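De : Wojciech Michalski
À : liste Mains & préhenseurs
Date : 1 mars 2025
Objet : Re: Serrage des articulations et reprise du zéro, vos habitudes ?

Bonjour à toutes et à tous,

Quelqu'un de l'atelier Nowakowski écrivait :

> Nous avons une cellule à deux mains sur table, montée en juillet, et les doigts
> commencent à prendre du jeu. Les index surtout. On resserre, ça tient quelques
> jours, puis ça repart. Est-ce que vous démontez la main à chaque fois ou est-ce
> que vous travaillez en place ? Et pour le zéro, vous avez une procédure écrite ou
> chacun fait à sa façon ? Chez nous c'est plutôt la deuxième option...
>
> Deuxième question, plus bête : vous gardez quoi sur la table pour vérifier que
> tout est bien revenu ?

Pas bête du tout, la deuxième question, c'est même celle qui nous a fait gagner le plus de temps à Jorkham ! Je commence par là.

Nous avons figé un décor de contrôle : nappe verte, rideau noir derrière, une corbeille tressée orange au fond, un bol clair avec des pâtisseries factices et une assiette lavande avec un donut. La dînette a l'air d'une blague, mais c'est un excellent outil de réglage. Une part de gâteau a des arêtes franches, un donut a un trou, un petit pain n'a pas deux faces pareilles. Si une phalange est décalée de quelques degrés, on le sent dès la première prise, alors qu'avec nos anciens cubes on pouvait passer une matinée entière à côté du défaut.

Voici notre ordre de marche, tel qu'il est affiché à côté de la cellule (je recopie en ajoutant mes remarques).

1. Mise en position

On amène les deux mains bas, de part et d'autre du bol, doigts ouverts, et on regarde depuis la tête. Un doigt qui pend ou qui part de travers se repère tout de suite par comparaison avec l'autre main. Vérifiez aussi les vis argentées du carter, deux par côté visible chez nous : on les oublie parce qu'elles ne bougent « jamais ». 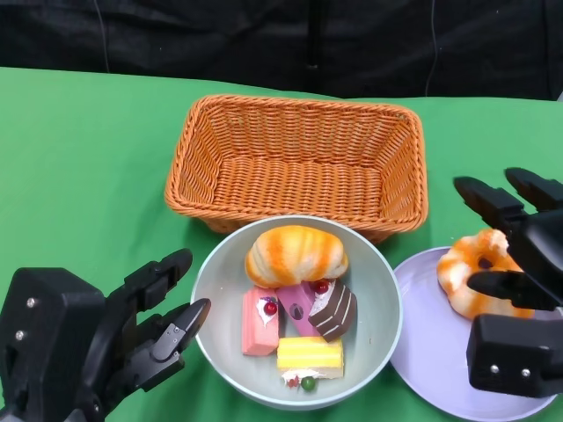
2. Serrage

En place, toujours, sauf phalange cassée. Démonter la main entière nous obligeait à tout reprendre derrière, y compris le passage des câbles. On part du poignet et on va vers le bout des doigts, jamais l'inverse : un pivot serré en bout de chaîne alors que la base a du jeu, c'est la garantie de recommencer. Pour le frein-filet, une trace suffit, du moyen, et on laisse prendre 24 heures avant de remettre en charge. Je parie que votre « ça tient quelques jours » vient de là. Nous avons fait exactement la même chose tout l'automne, à remettre en route au bout d'une demi-heure parce qu'on était pressés !

Petit détail utile : un trait de feutre argent à cheval sur la tête de vis et la plaque. Au contrôle suivant, on voit d'un coup d'œil si ça a tourné.

3. Patins et bouts de doigts

Le caoutchouc se nettoie au chiffon légèrement humide, sans solvant. L'alcool nous a durci un jeu complet. Pour les patins à picots, une brosse à dents souple, et on passe entre les reliefs, car les peluches de la nappe s'y logent avec un enthousiasme remarquable. Passez ensuite l'ongle sur le bord du patin : s'il accroche, il faut le recoller.

La caméra de poignet est une alliée formidable pour cette étape. On bascule le poignet et on cherche l'angle où l'on a les deux doigts d'un coup, l'articulation de l'un et la face intérieure de l'autre. Peu importe que la table parte de travers et que le plafond entre dans le champ, on regarde les doigts.

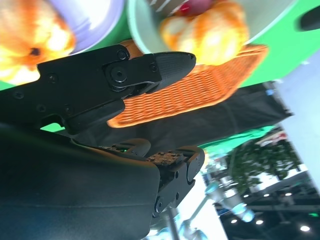 Vue du poignet : le pivot et sa grosse vis ronde, le bout caoutchouté, et plus bas le patin brun à picots.

4. Reprise du zéro

Procédure écrite, sans hésiter. La nôtre tient sur une page. Doigts ouverts en butée, lecture des codeurs, fermeture lente, relecture, et on répète 4 fois par main. Si les lectures ne se superposent pas, on ne moyenne pas ! On retourne à l'étape 2. J'insiste parce que j'ai moi-même moyenné, une fois, et j'ai passé la semaine suivante à accuser le logiciel.

Les valeurs vont dans un fichier texte daté, un par main. Nous avions essayé le module de suivi de Cliline, très complet, mais pour deux mains c'était un peu sortir la grue pour poser une étagère.

5. Essai sur le décor

30 prises par main, en alternant donut, parts de gâteau et petit pain, dépose dans la corbeille. On note les ratés avec l'objet et le doigt fautif. À notre dernier passage avant reprise du zéro, la main droite perdait le donut du bord intérieur presque à chaque fois, et c'était l'index, donc je compatis.

Pour la fréquence, nous refaisons les étapes 1 à 3 toutes les 88 heures de fonctionnement. Le chiffre n'a rien de scientifique, il correspond à notre rythme de changement d'équipe. Les collègues de Jillport attendent plus longtemps, mais ils manipulent surtout du tissu et leurs doigts forcent moins.

Si l'atelier Nowakowski veut notre page de procédure, je l'envoie volontiers hors liste. En échange, je serais très curieux de savoir quel couple vous appliquez sur les pivots : le nôtre a été trouvé à la main, par tâtonnement, et j'aimerais beaucoup le comparer à une vraie valeur.

Bon serrage à tous,

Wojciech Michalski
Jorkham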